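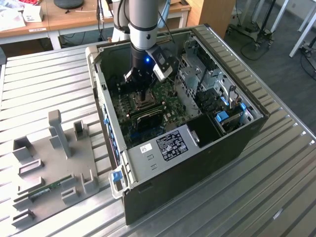
作成:Myung-ja Wi(Zandico 設備保全担当)

4.2 PC分解セルの段取りと原点確認

本節は、横置きにしたタワー型PCの筐体からメモリおよびCPUを取り扱うセルについて、段取り替え後の確認手順を定める。プログラム番号は303を使用する。

1. アームを待機位置へ退避させ、サーボを切る。
2. 側板を外した筐体を、開口面を上にして作業台に置く。
3. 筐体の左に部品トレイを置く。トレイの支柱およびホルダに割れがないか確認する。
4. 手首カメラのレンズを乾いた布で拭く。溶剤は使用しない。
5. サーボを入れ、低速モードで基板上方の確認点へ移動する。オーバーライドは30%以下とする。
6. グリッパを開閉し、左右の指の動きに差がないことを目視する。差がある場合は4.5節に従い指を再固定する。
7. CPUソケットを基準に手首カメラで位置補正を行う。補正量が2 mmを超えた場合は筐体を置き直し、手順5からやり直す。

注意:電源ユニットは開けないこと。電源コードは段取り前に必ず抜く。

注意:ソケットの接点に指先やグリッパを触れさせないこと。固定レバーが起きた状態では、アームの水平移動は基板から十分に離れた高さで行う。 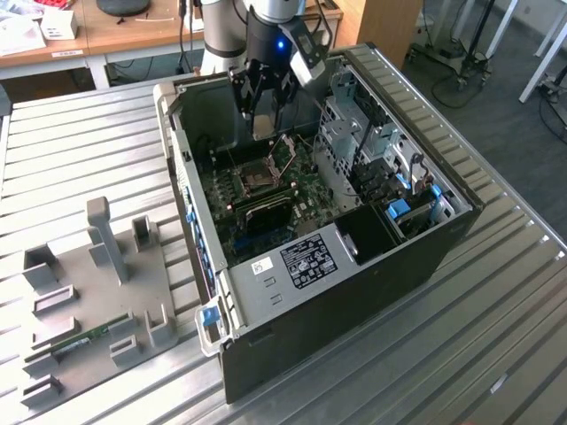
Noston側からは、レバーを起こしたあとに手順7の補正をかけるとソケットの輪郭を拾い損ねることがあるので、補正はレバー操作の前に済ませるよう手順書に書いてほしい、との指摘があった。次版で手順7に追記する。それまでは各現場で順序を守ること。

8. 補正値を保存し、空運転を1サイクル行う。ケーブルがアーム背面で突っ張る場合は、結束位置を緩めて調整する。
9. メモリをトレイの溝に置く動作を単独で実行する。溝の縁に乗り上げたときは、トレイ座標のみを再教示する。筐体座標は変更しない。

備考:アラーム3162は手首カメラの通信断を示す。コネクタの差し直しで復帰しない場合は、ケーブルを交換する。交換後は手順5から再実施する。

指パッドの点検は毎月、セル全体の点検は12月に行う。記録はAndthorpe棟の保全台帳に記入する。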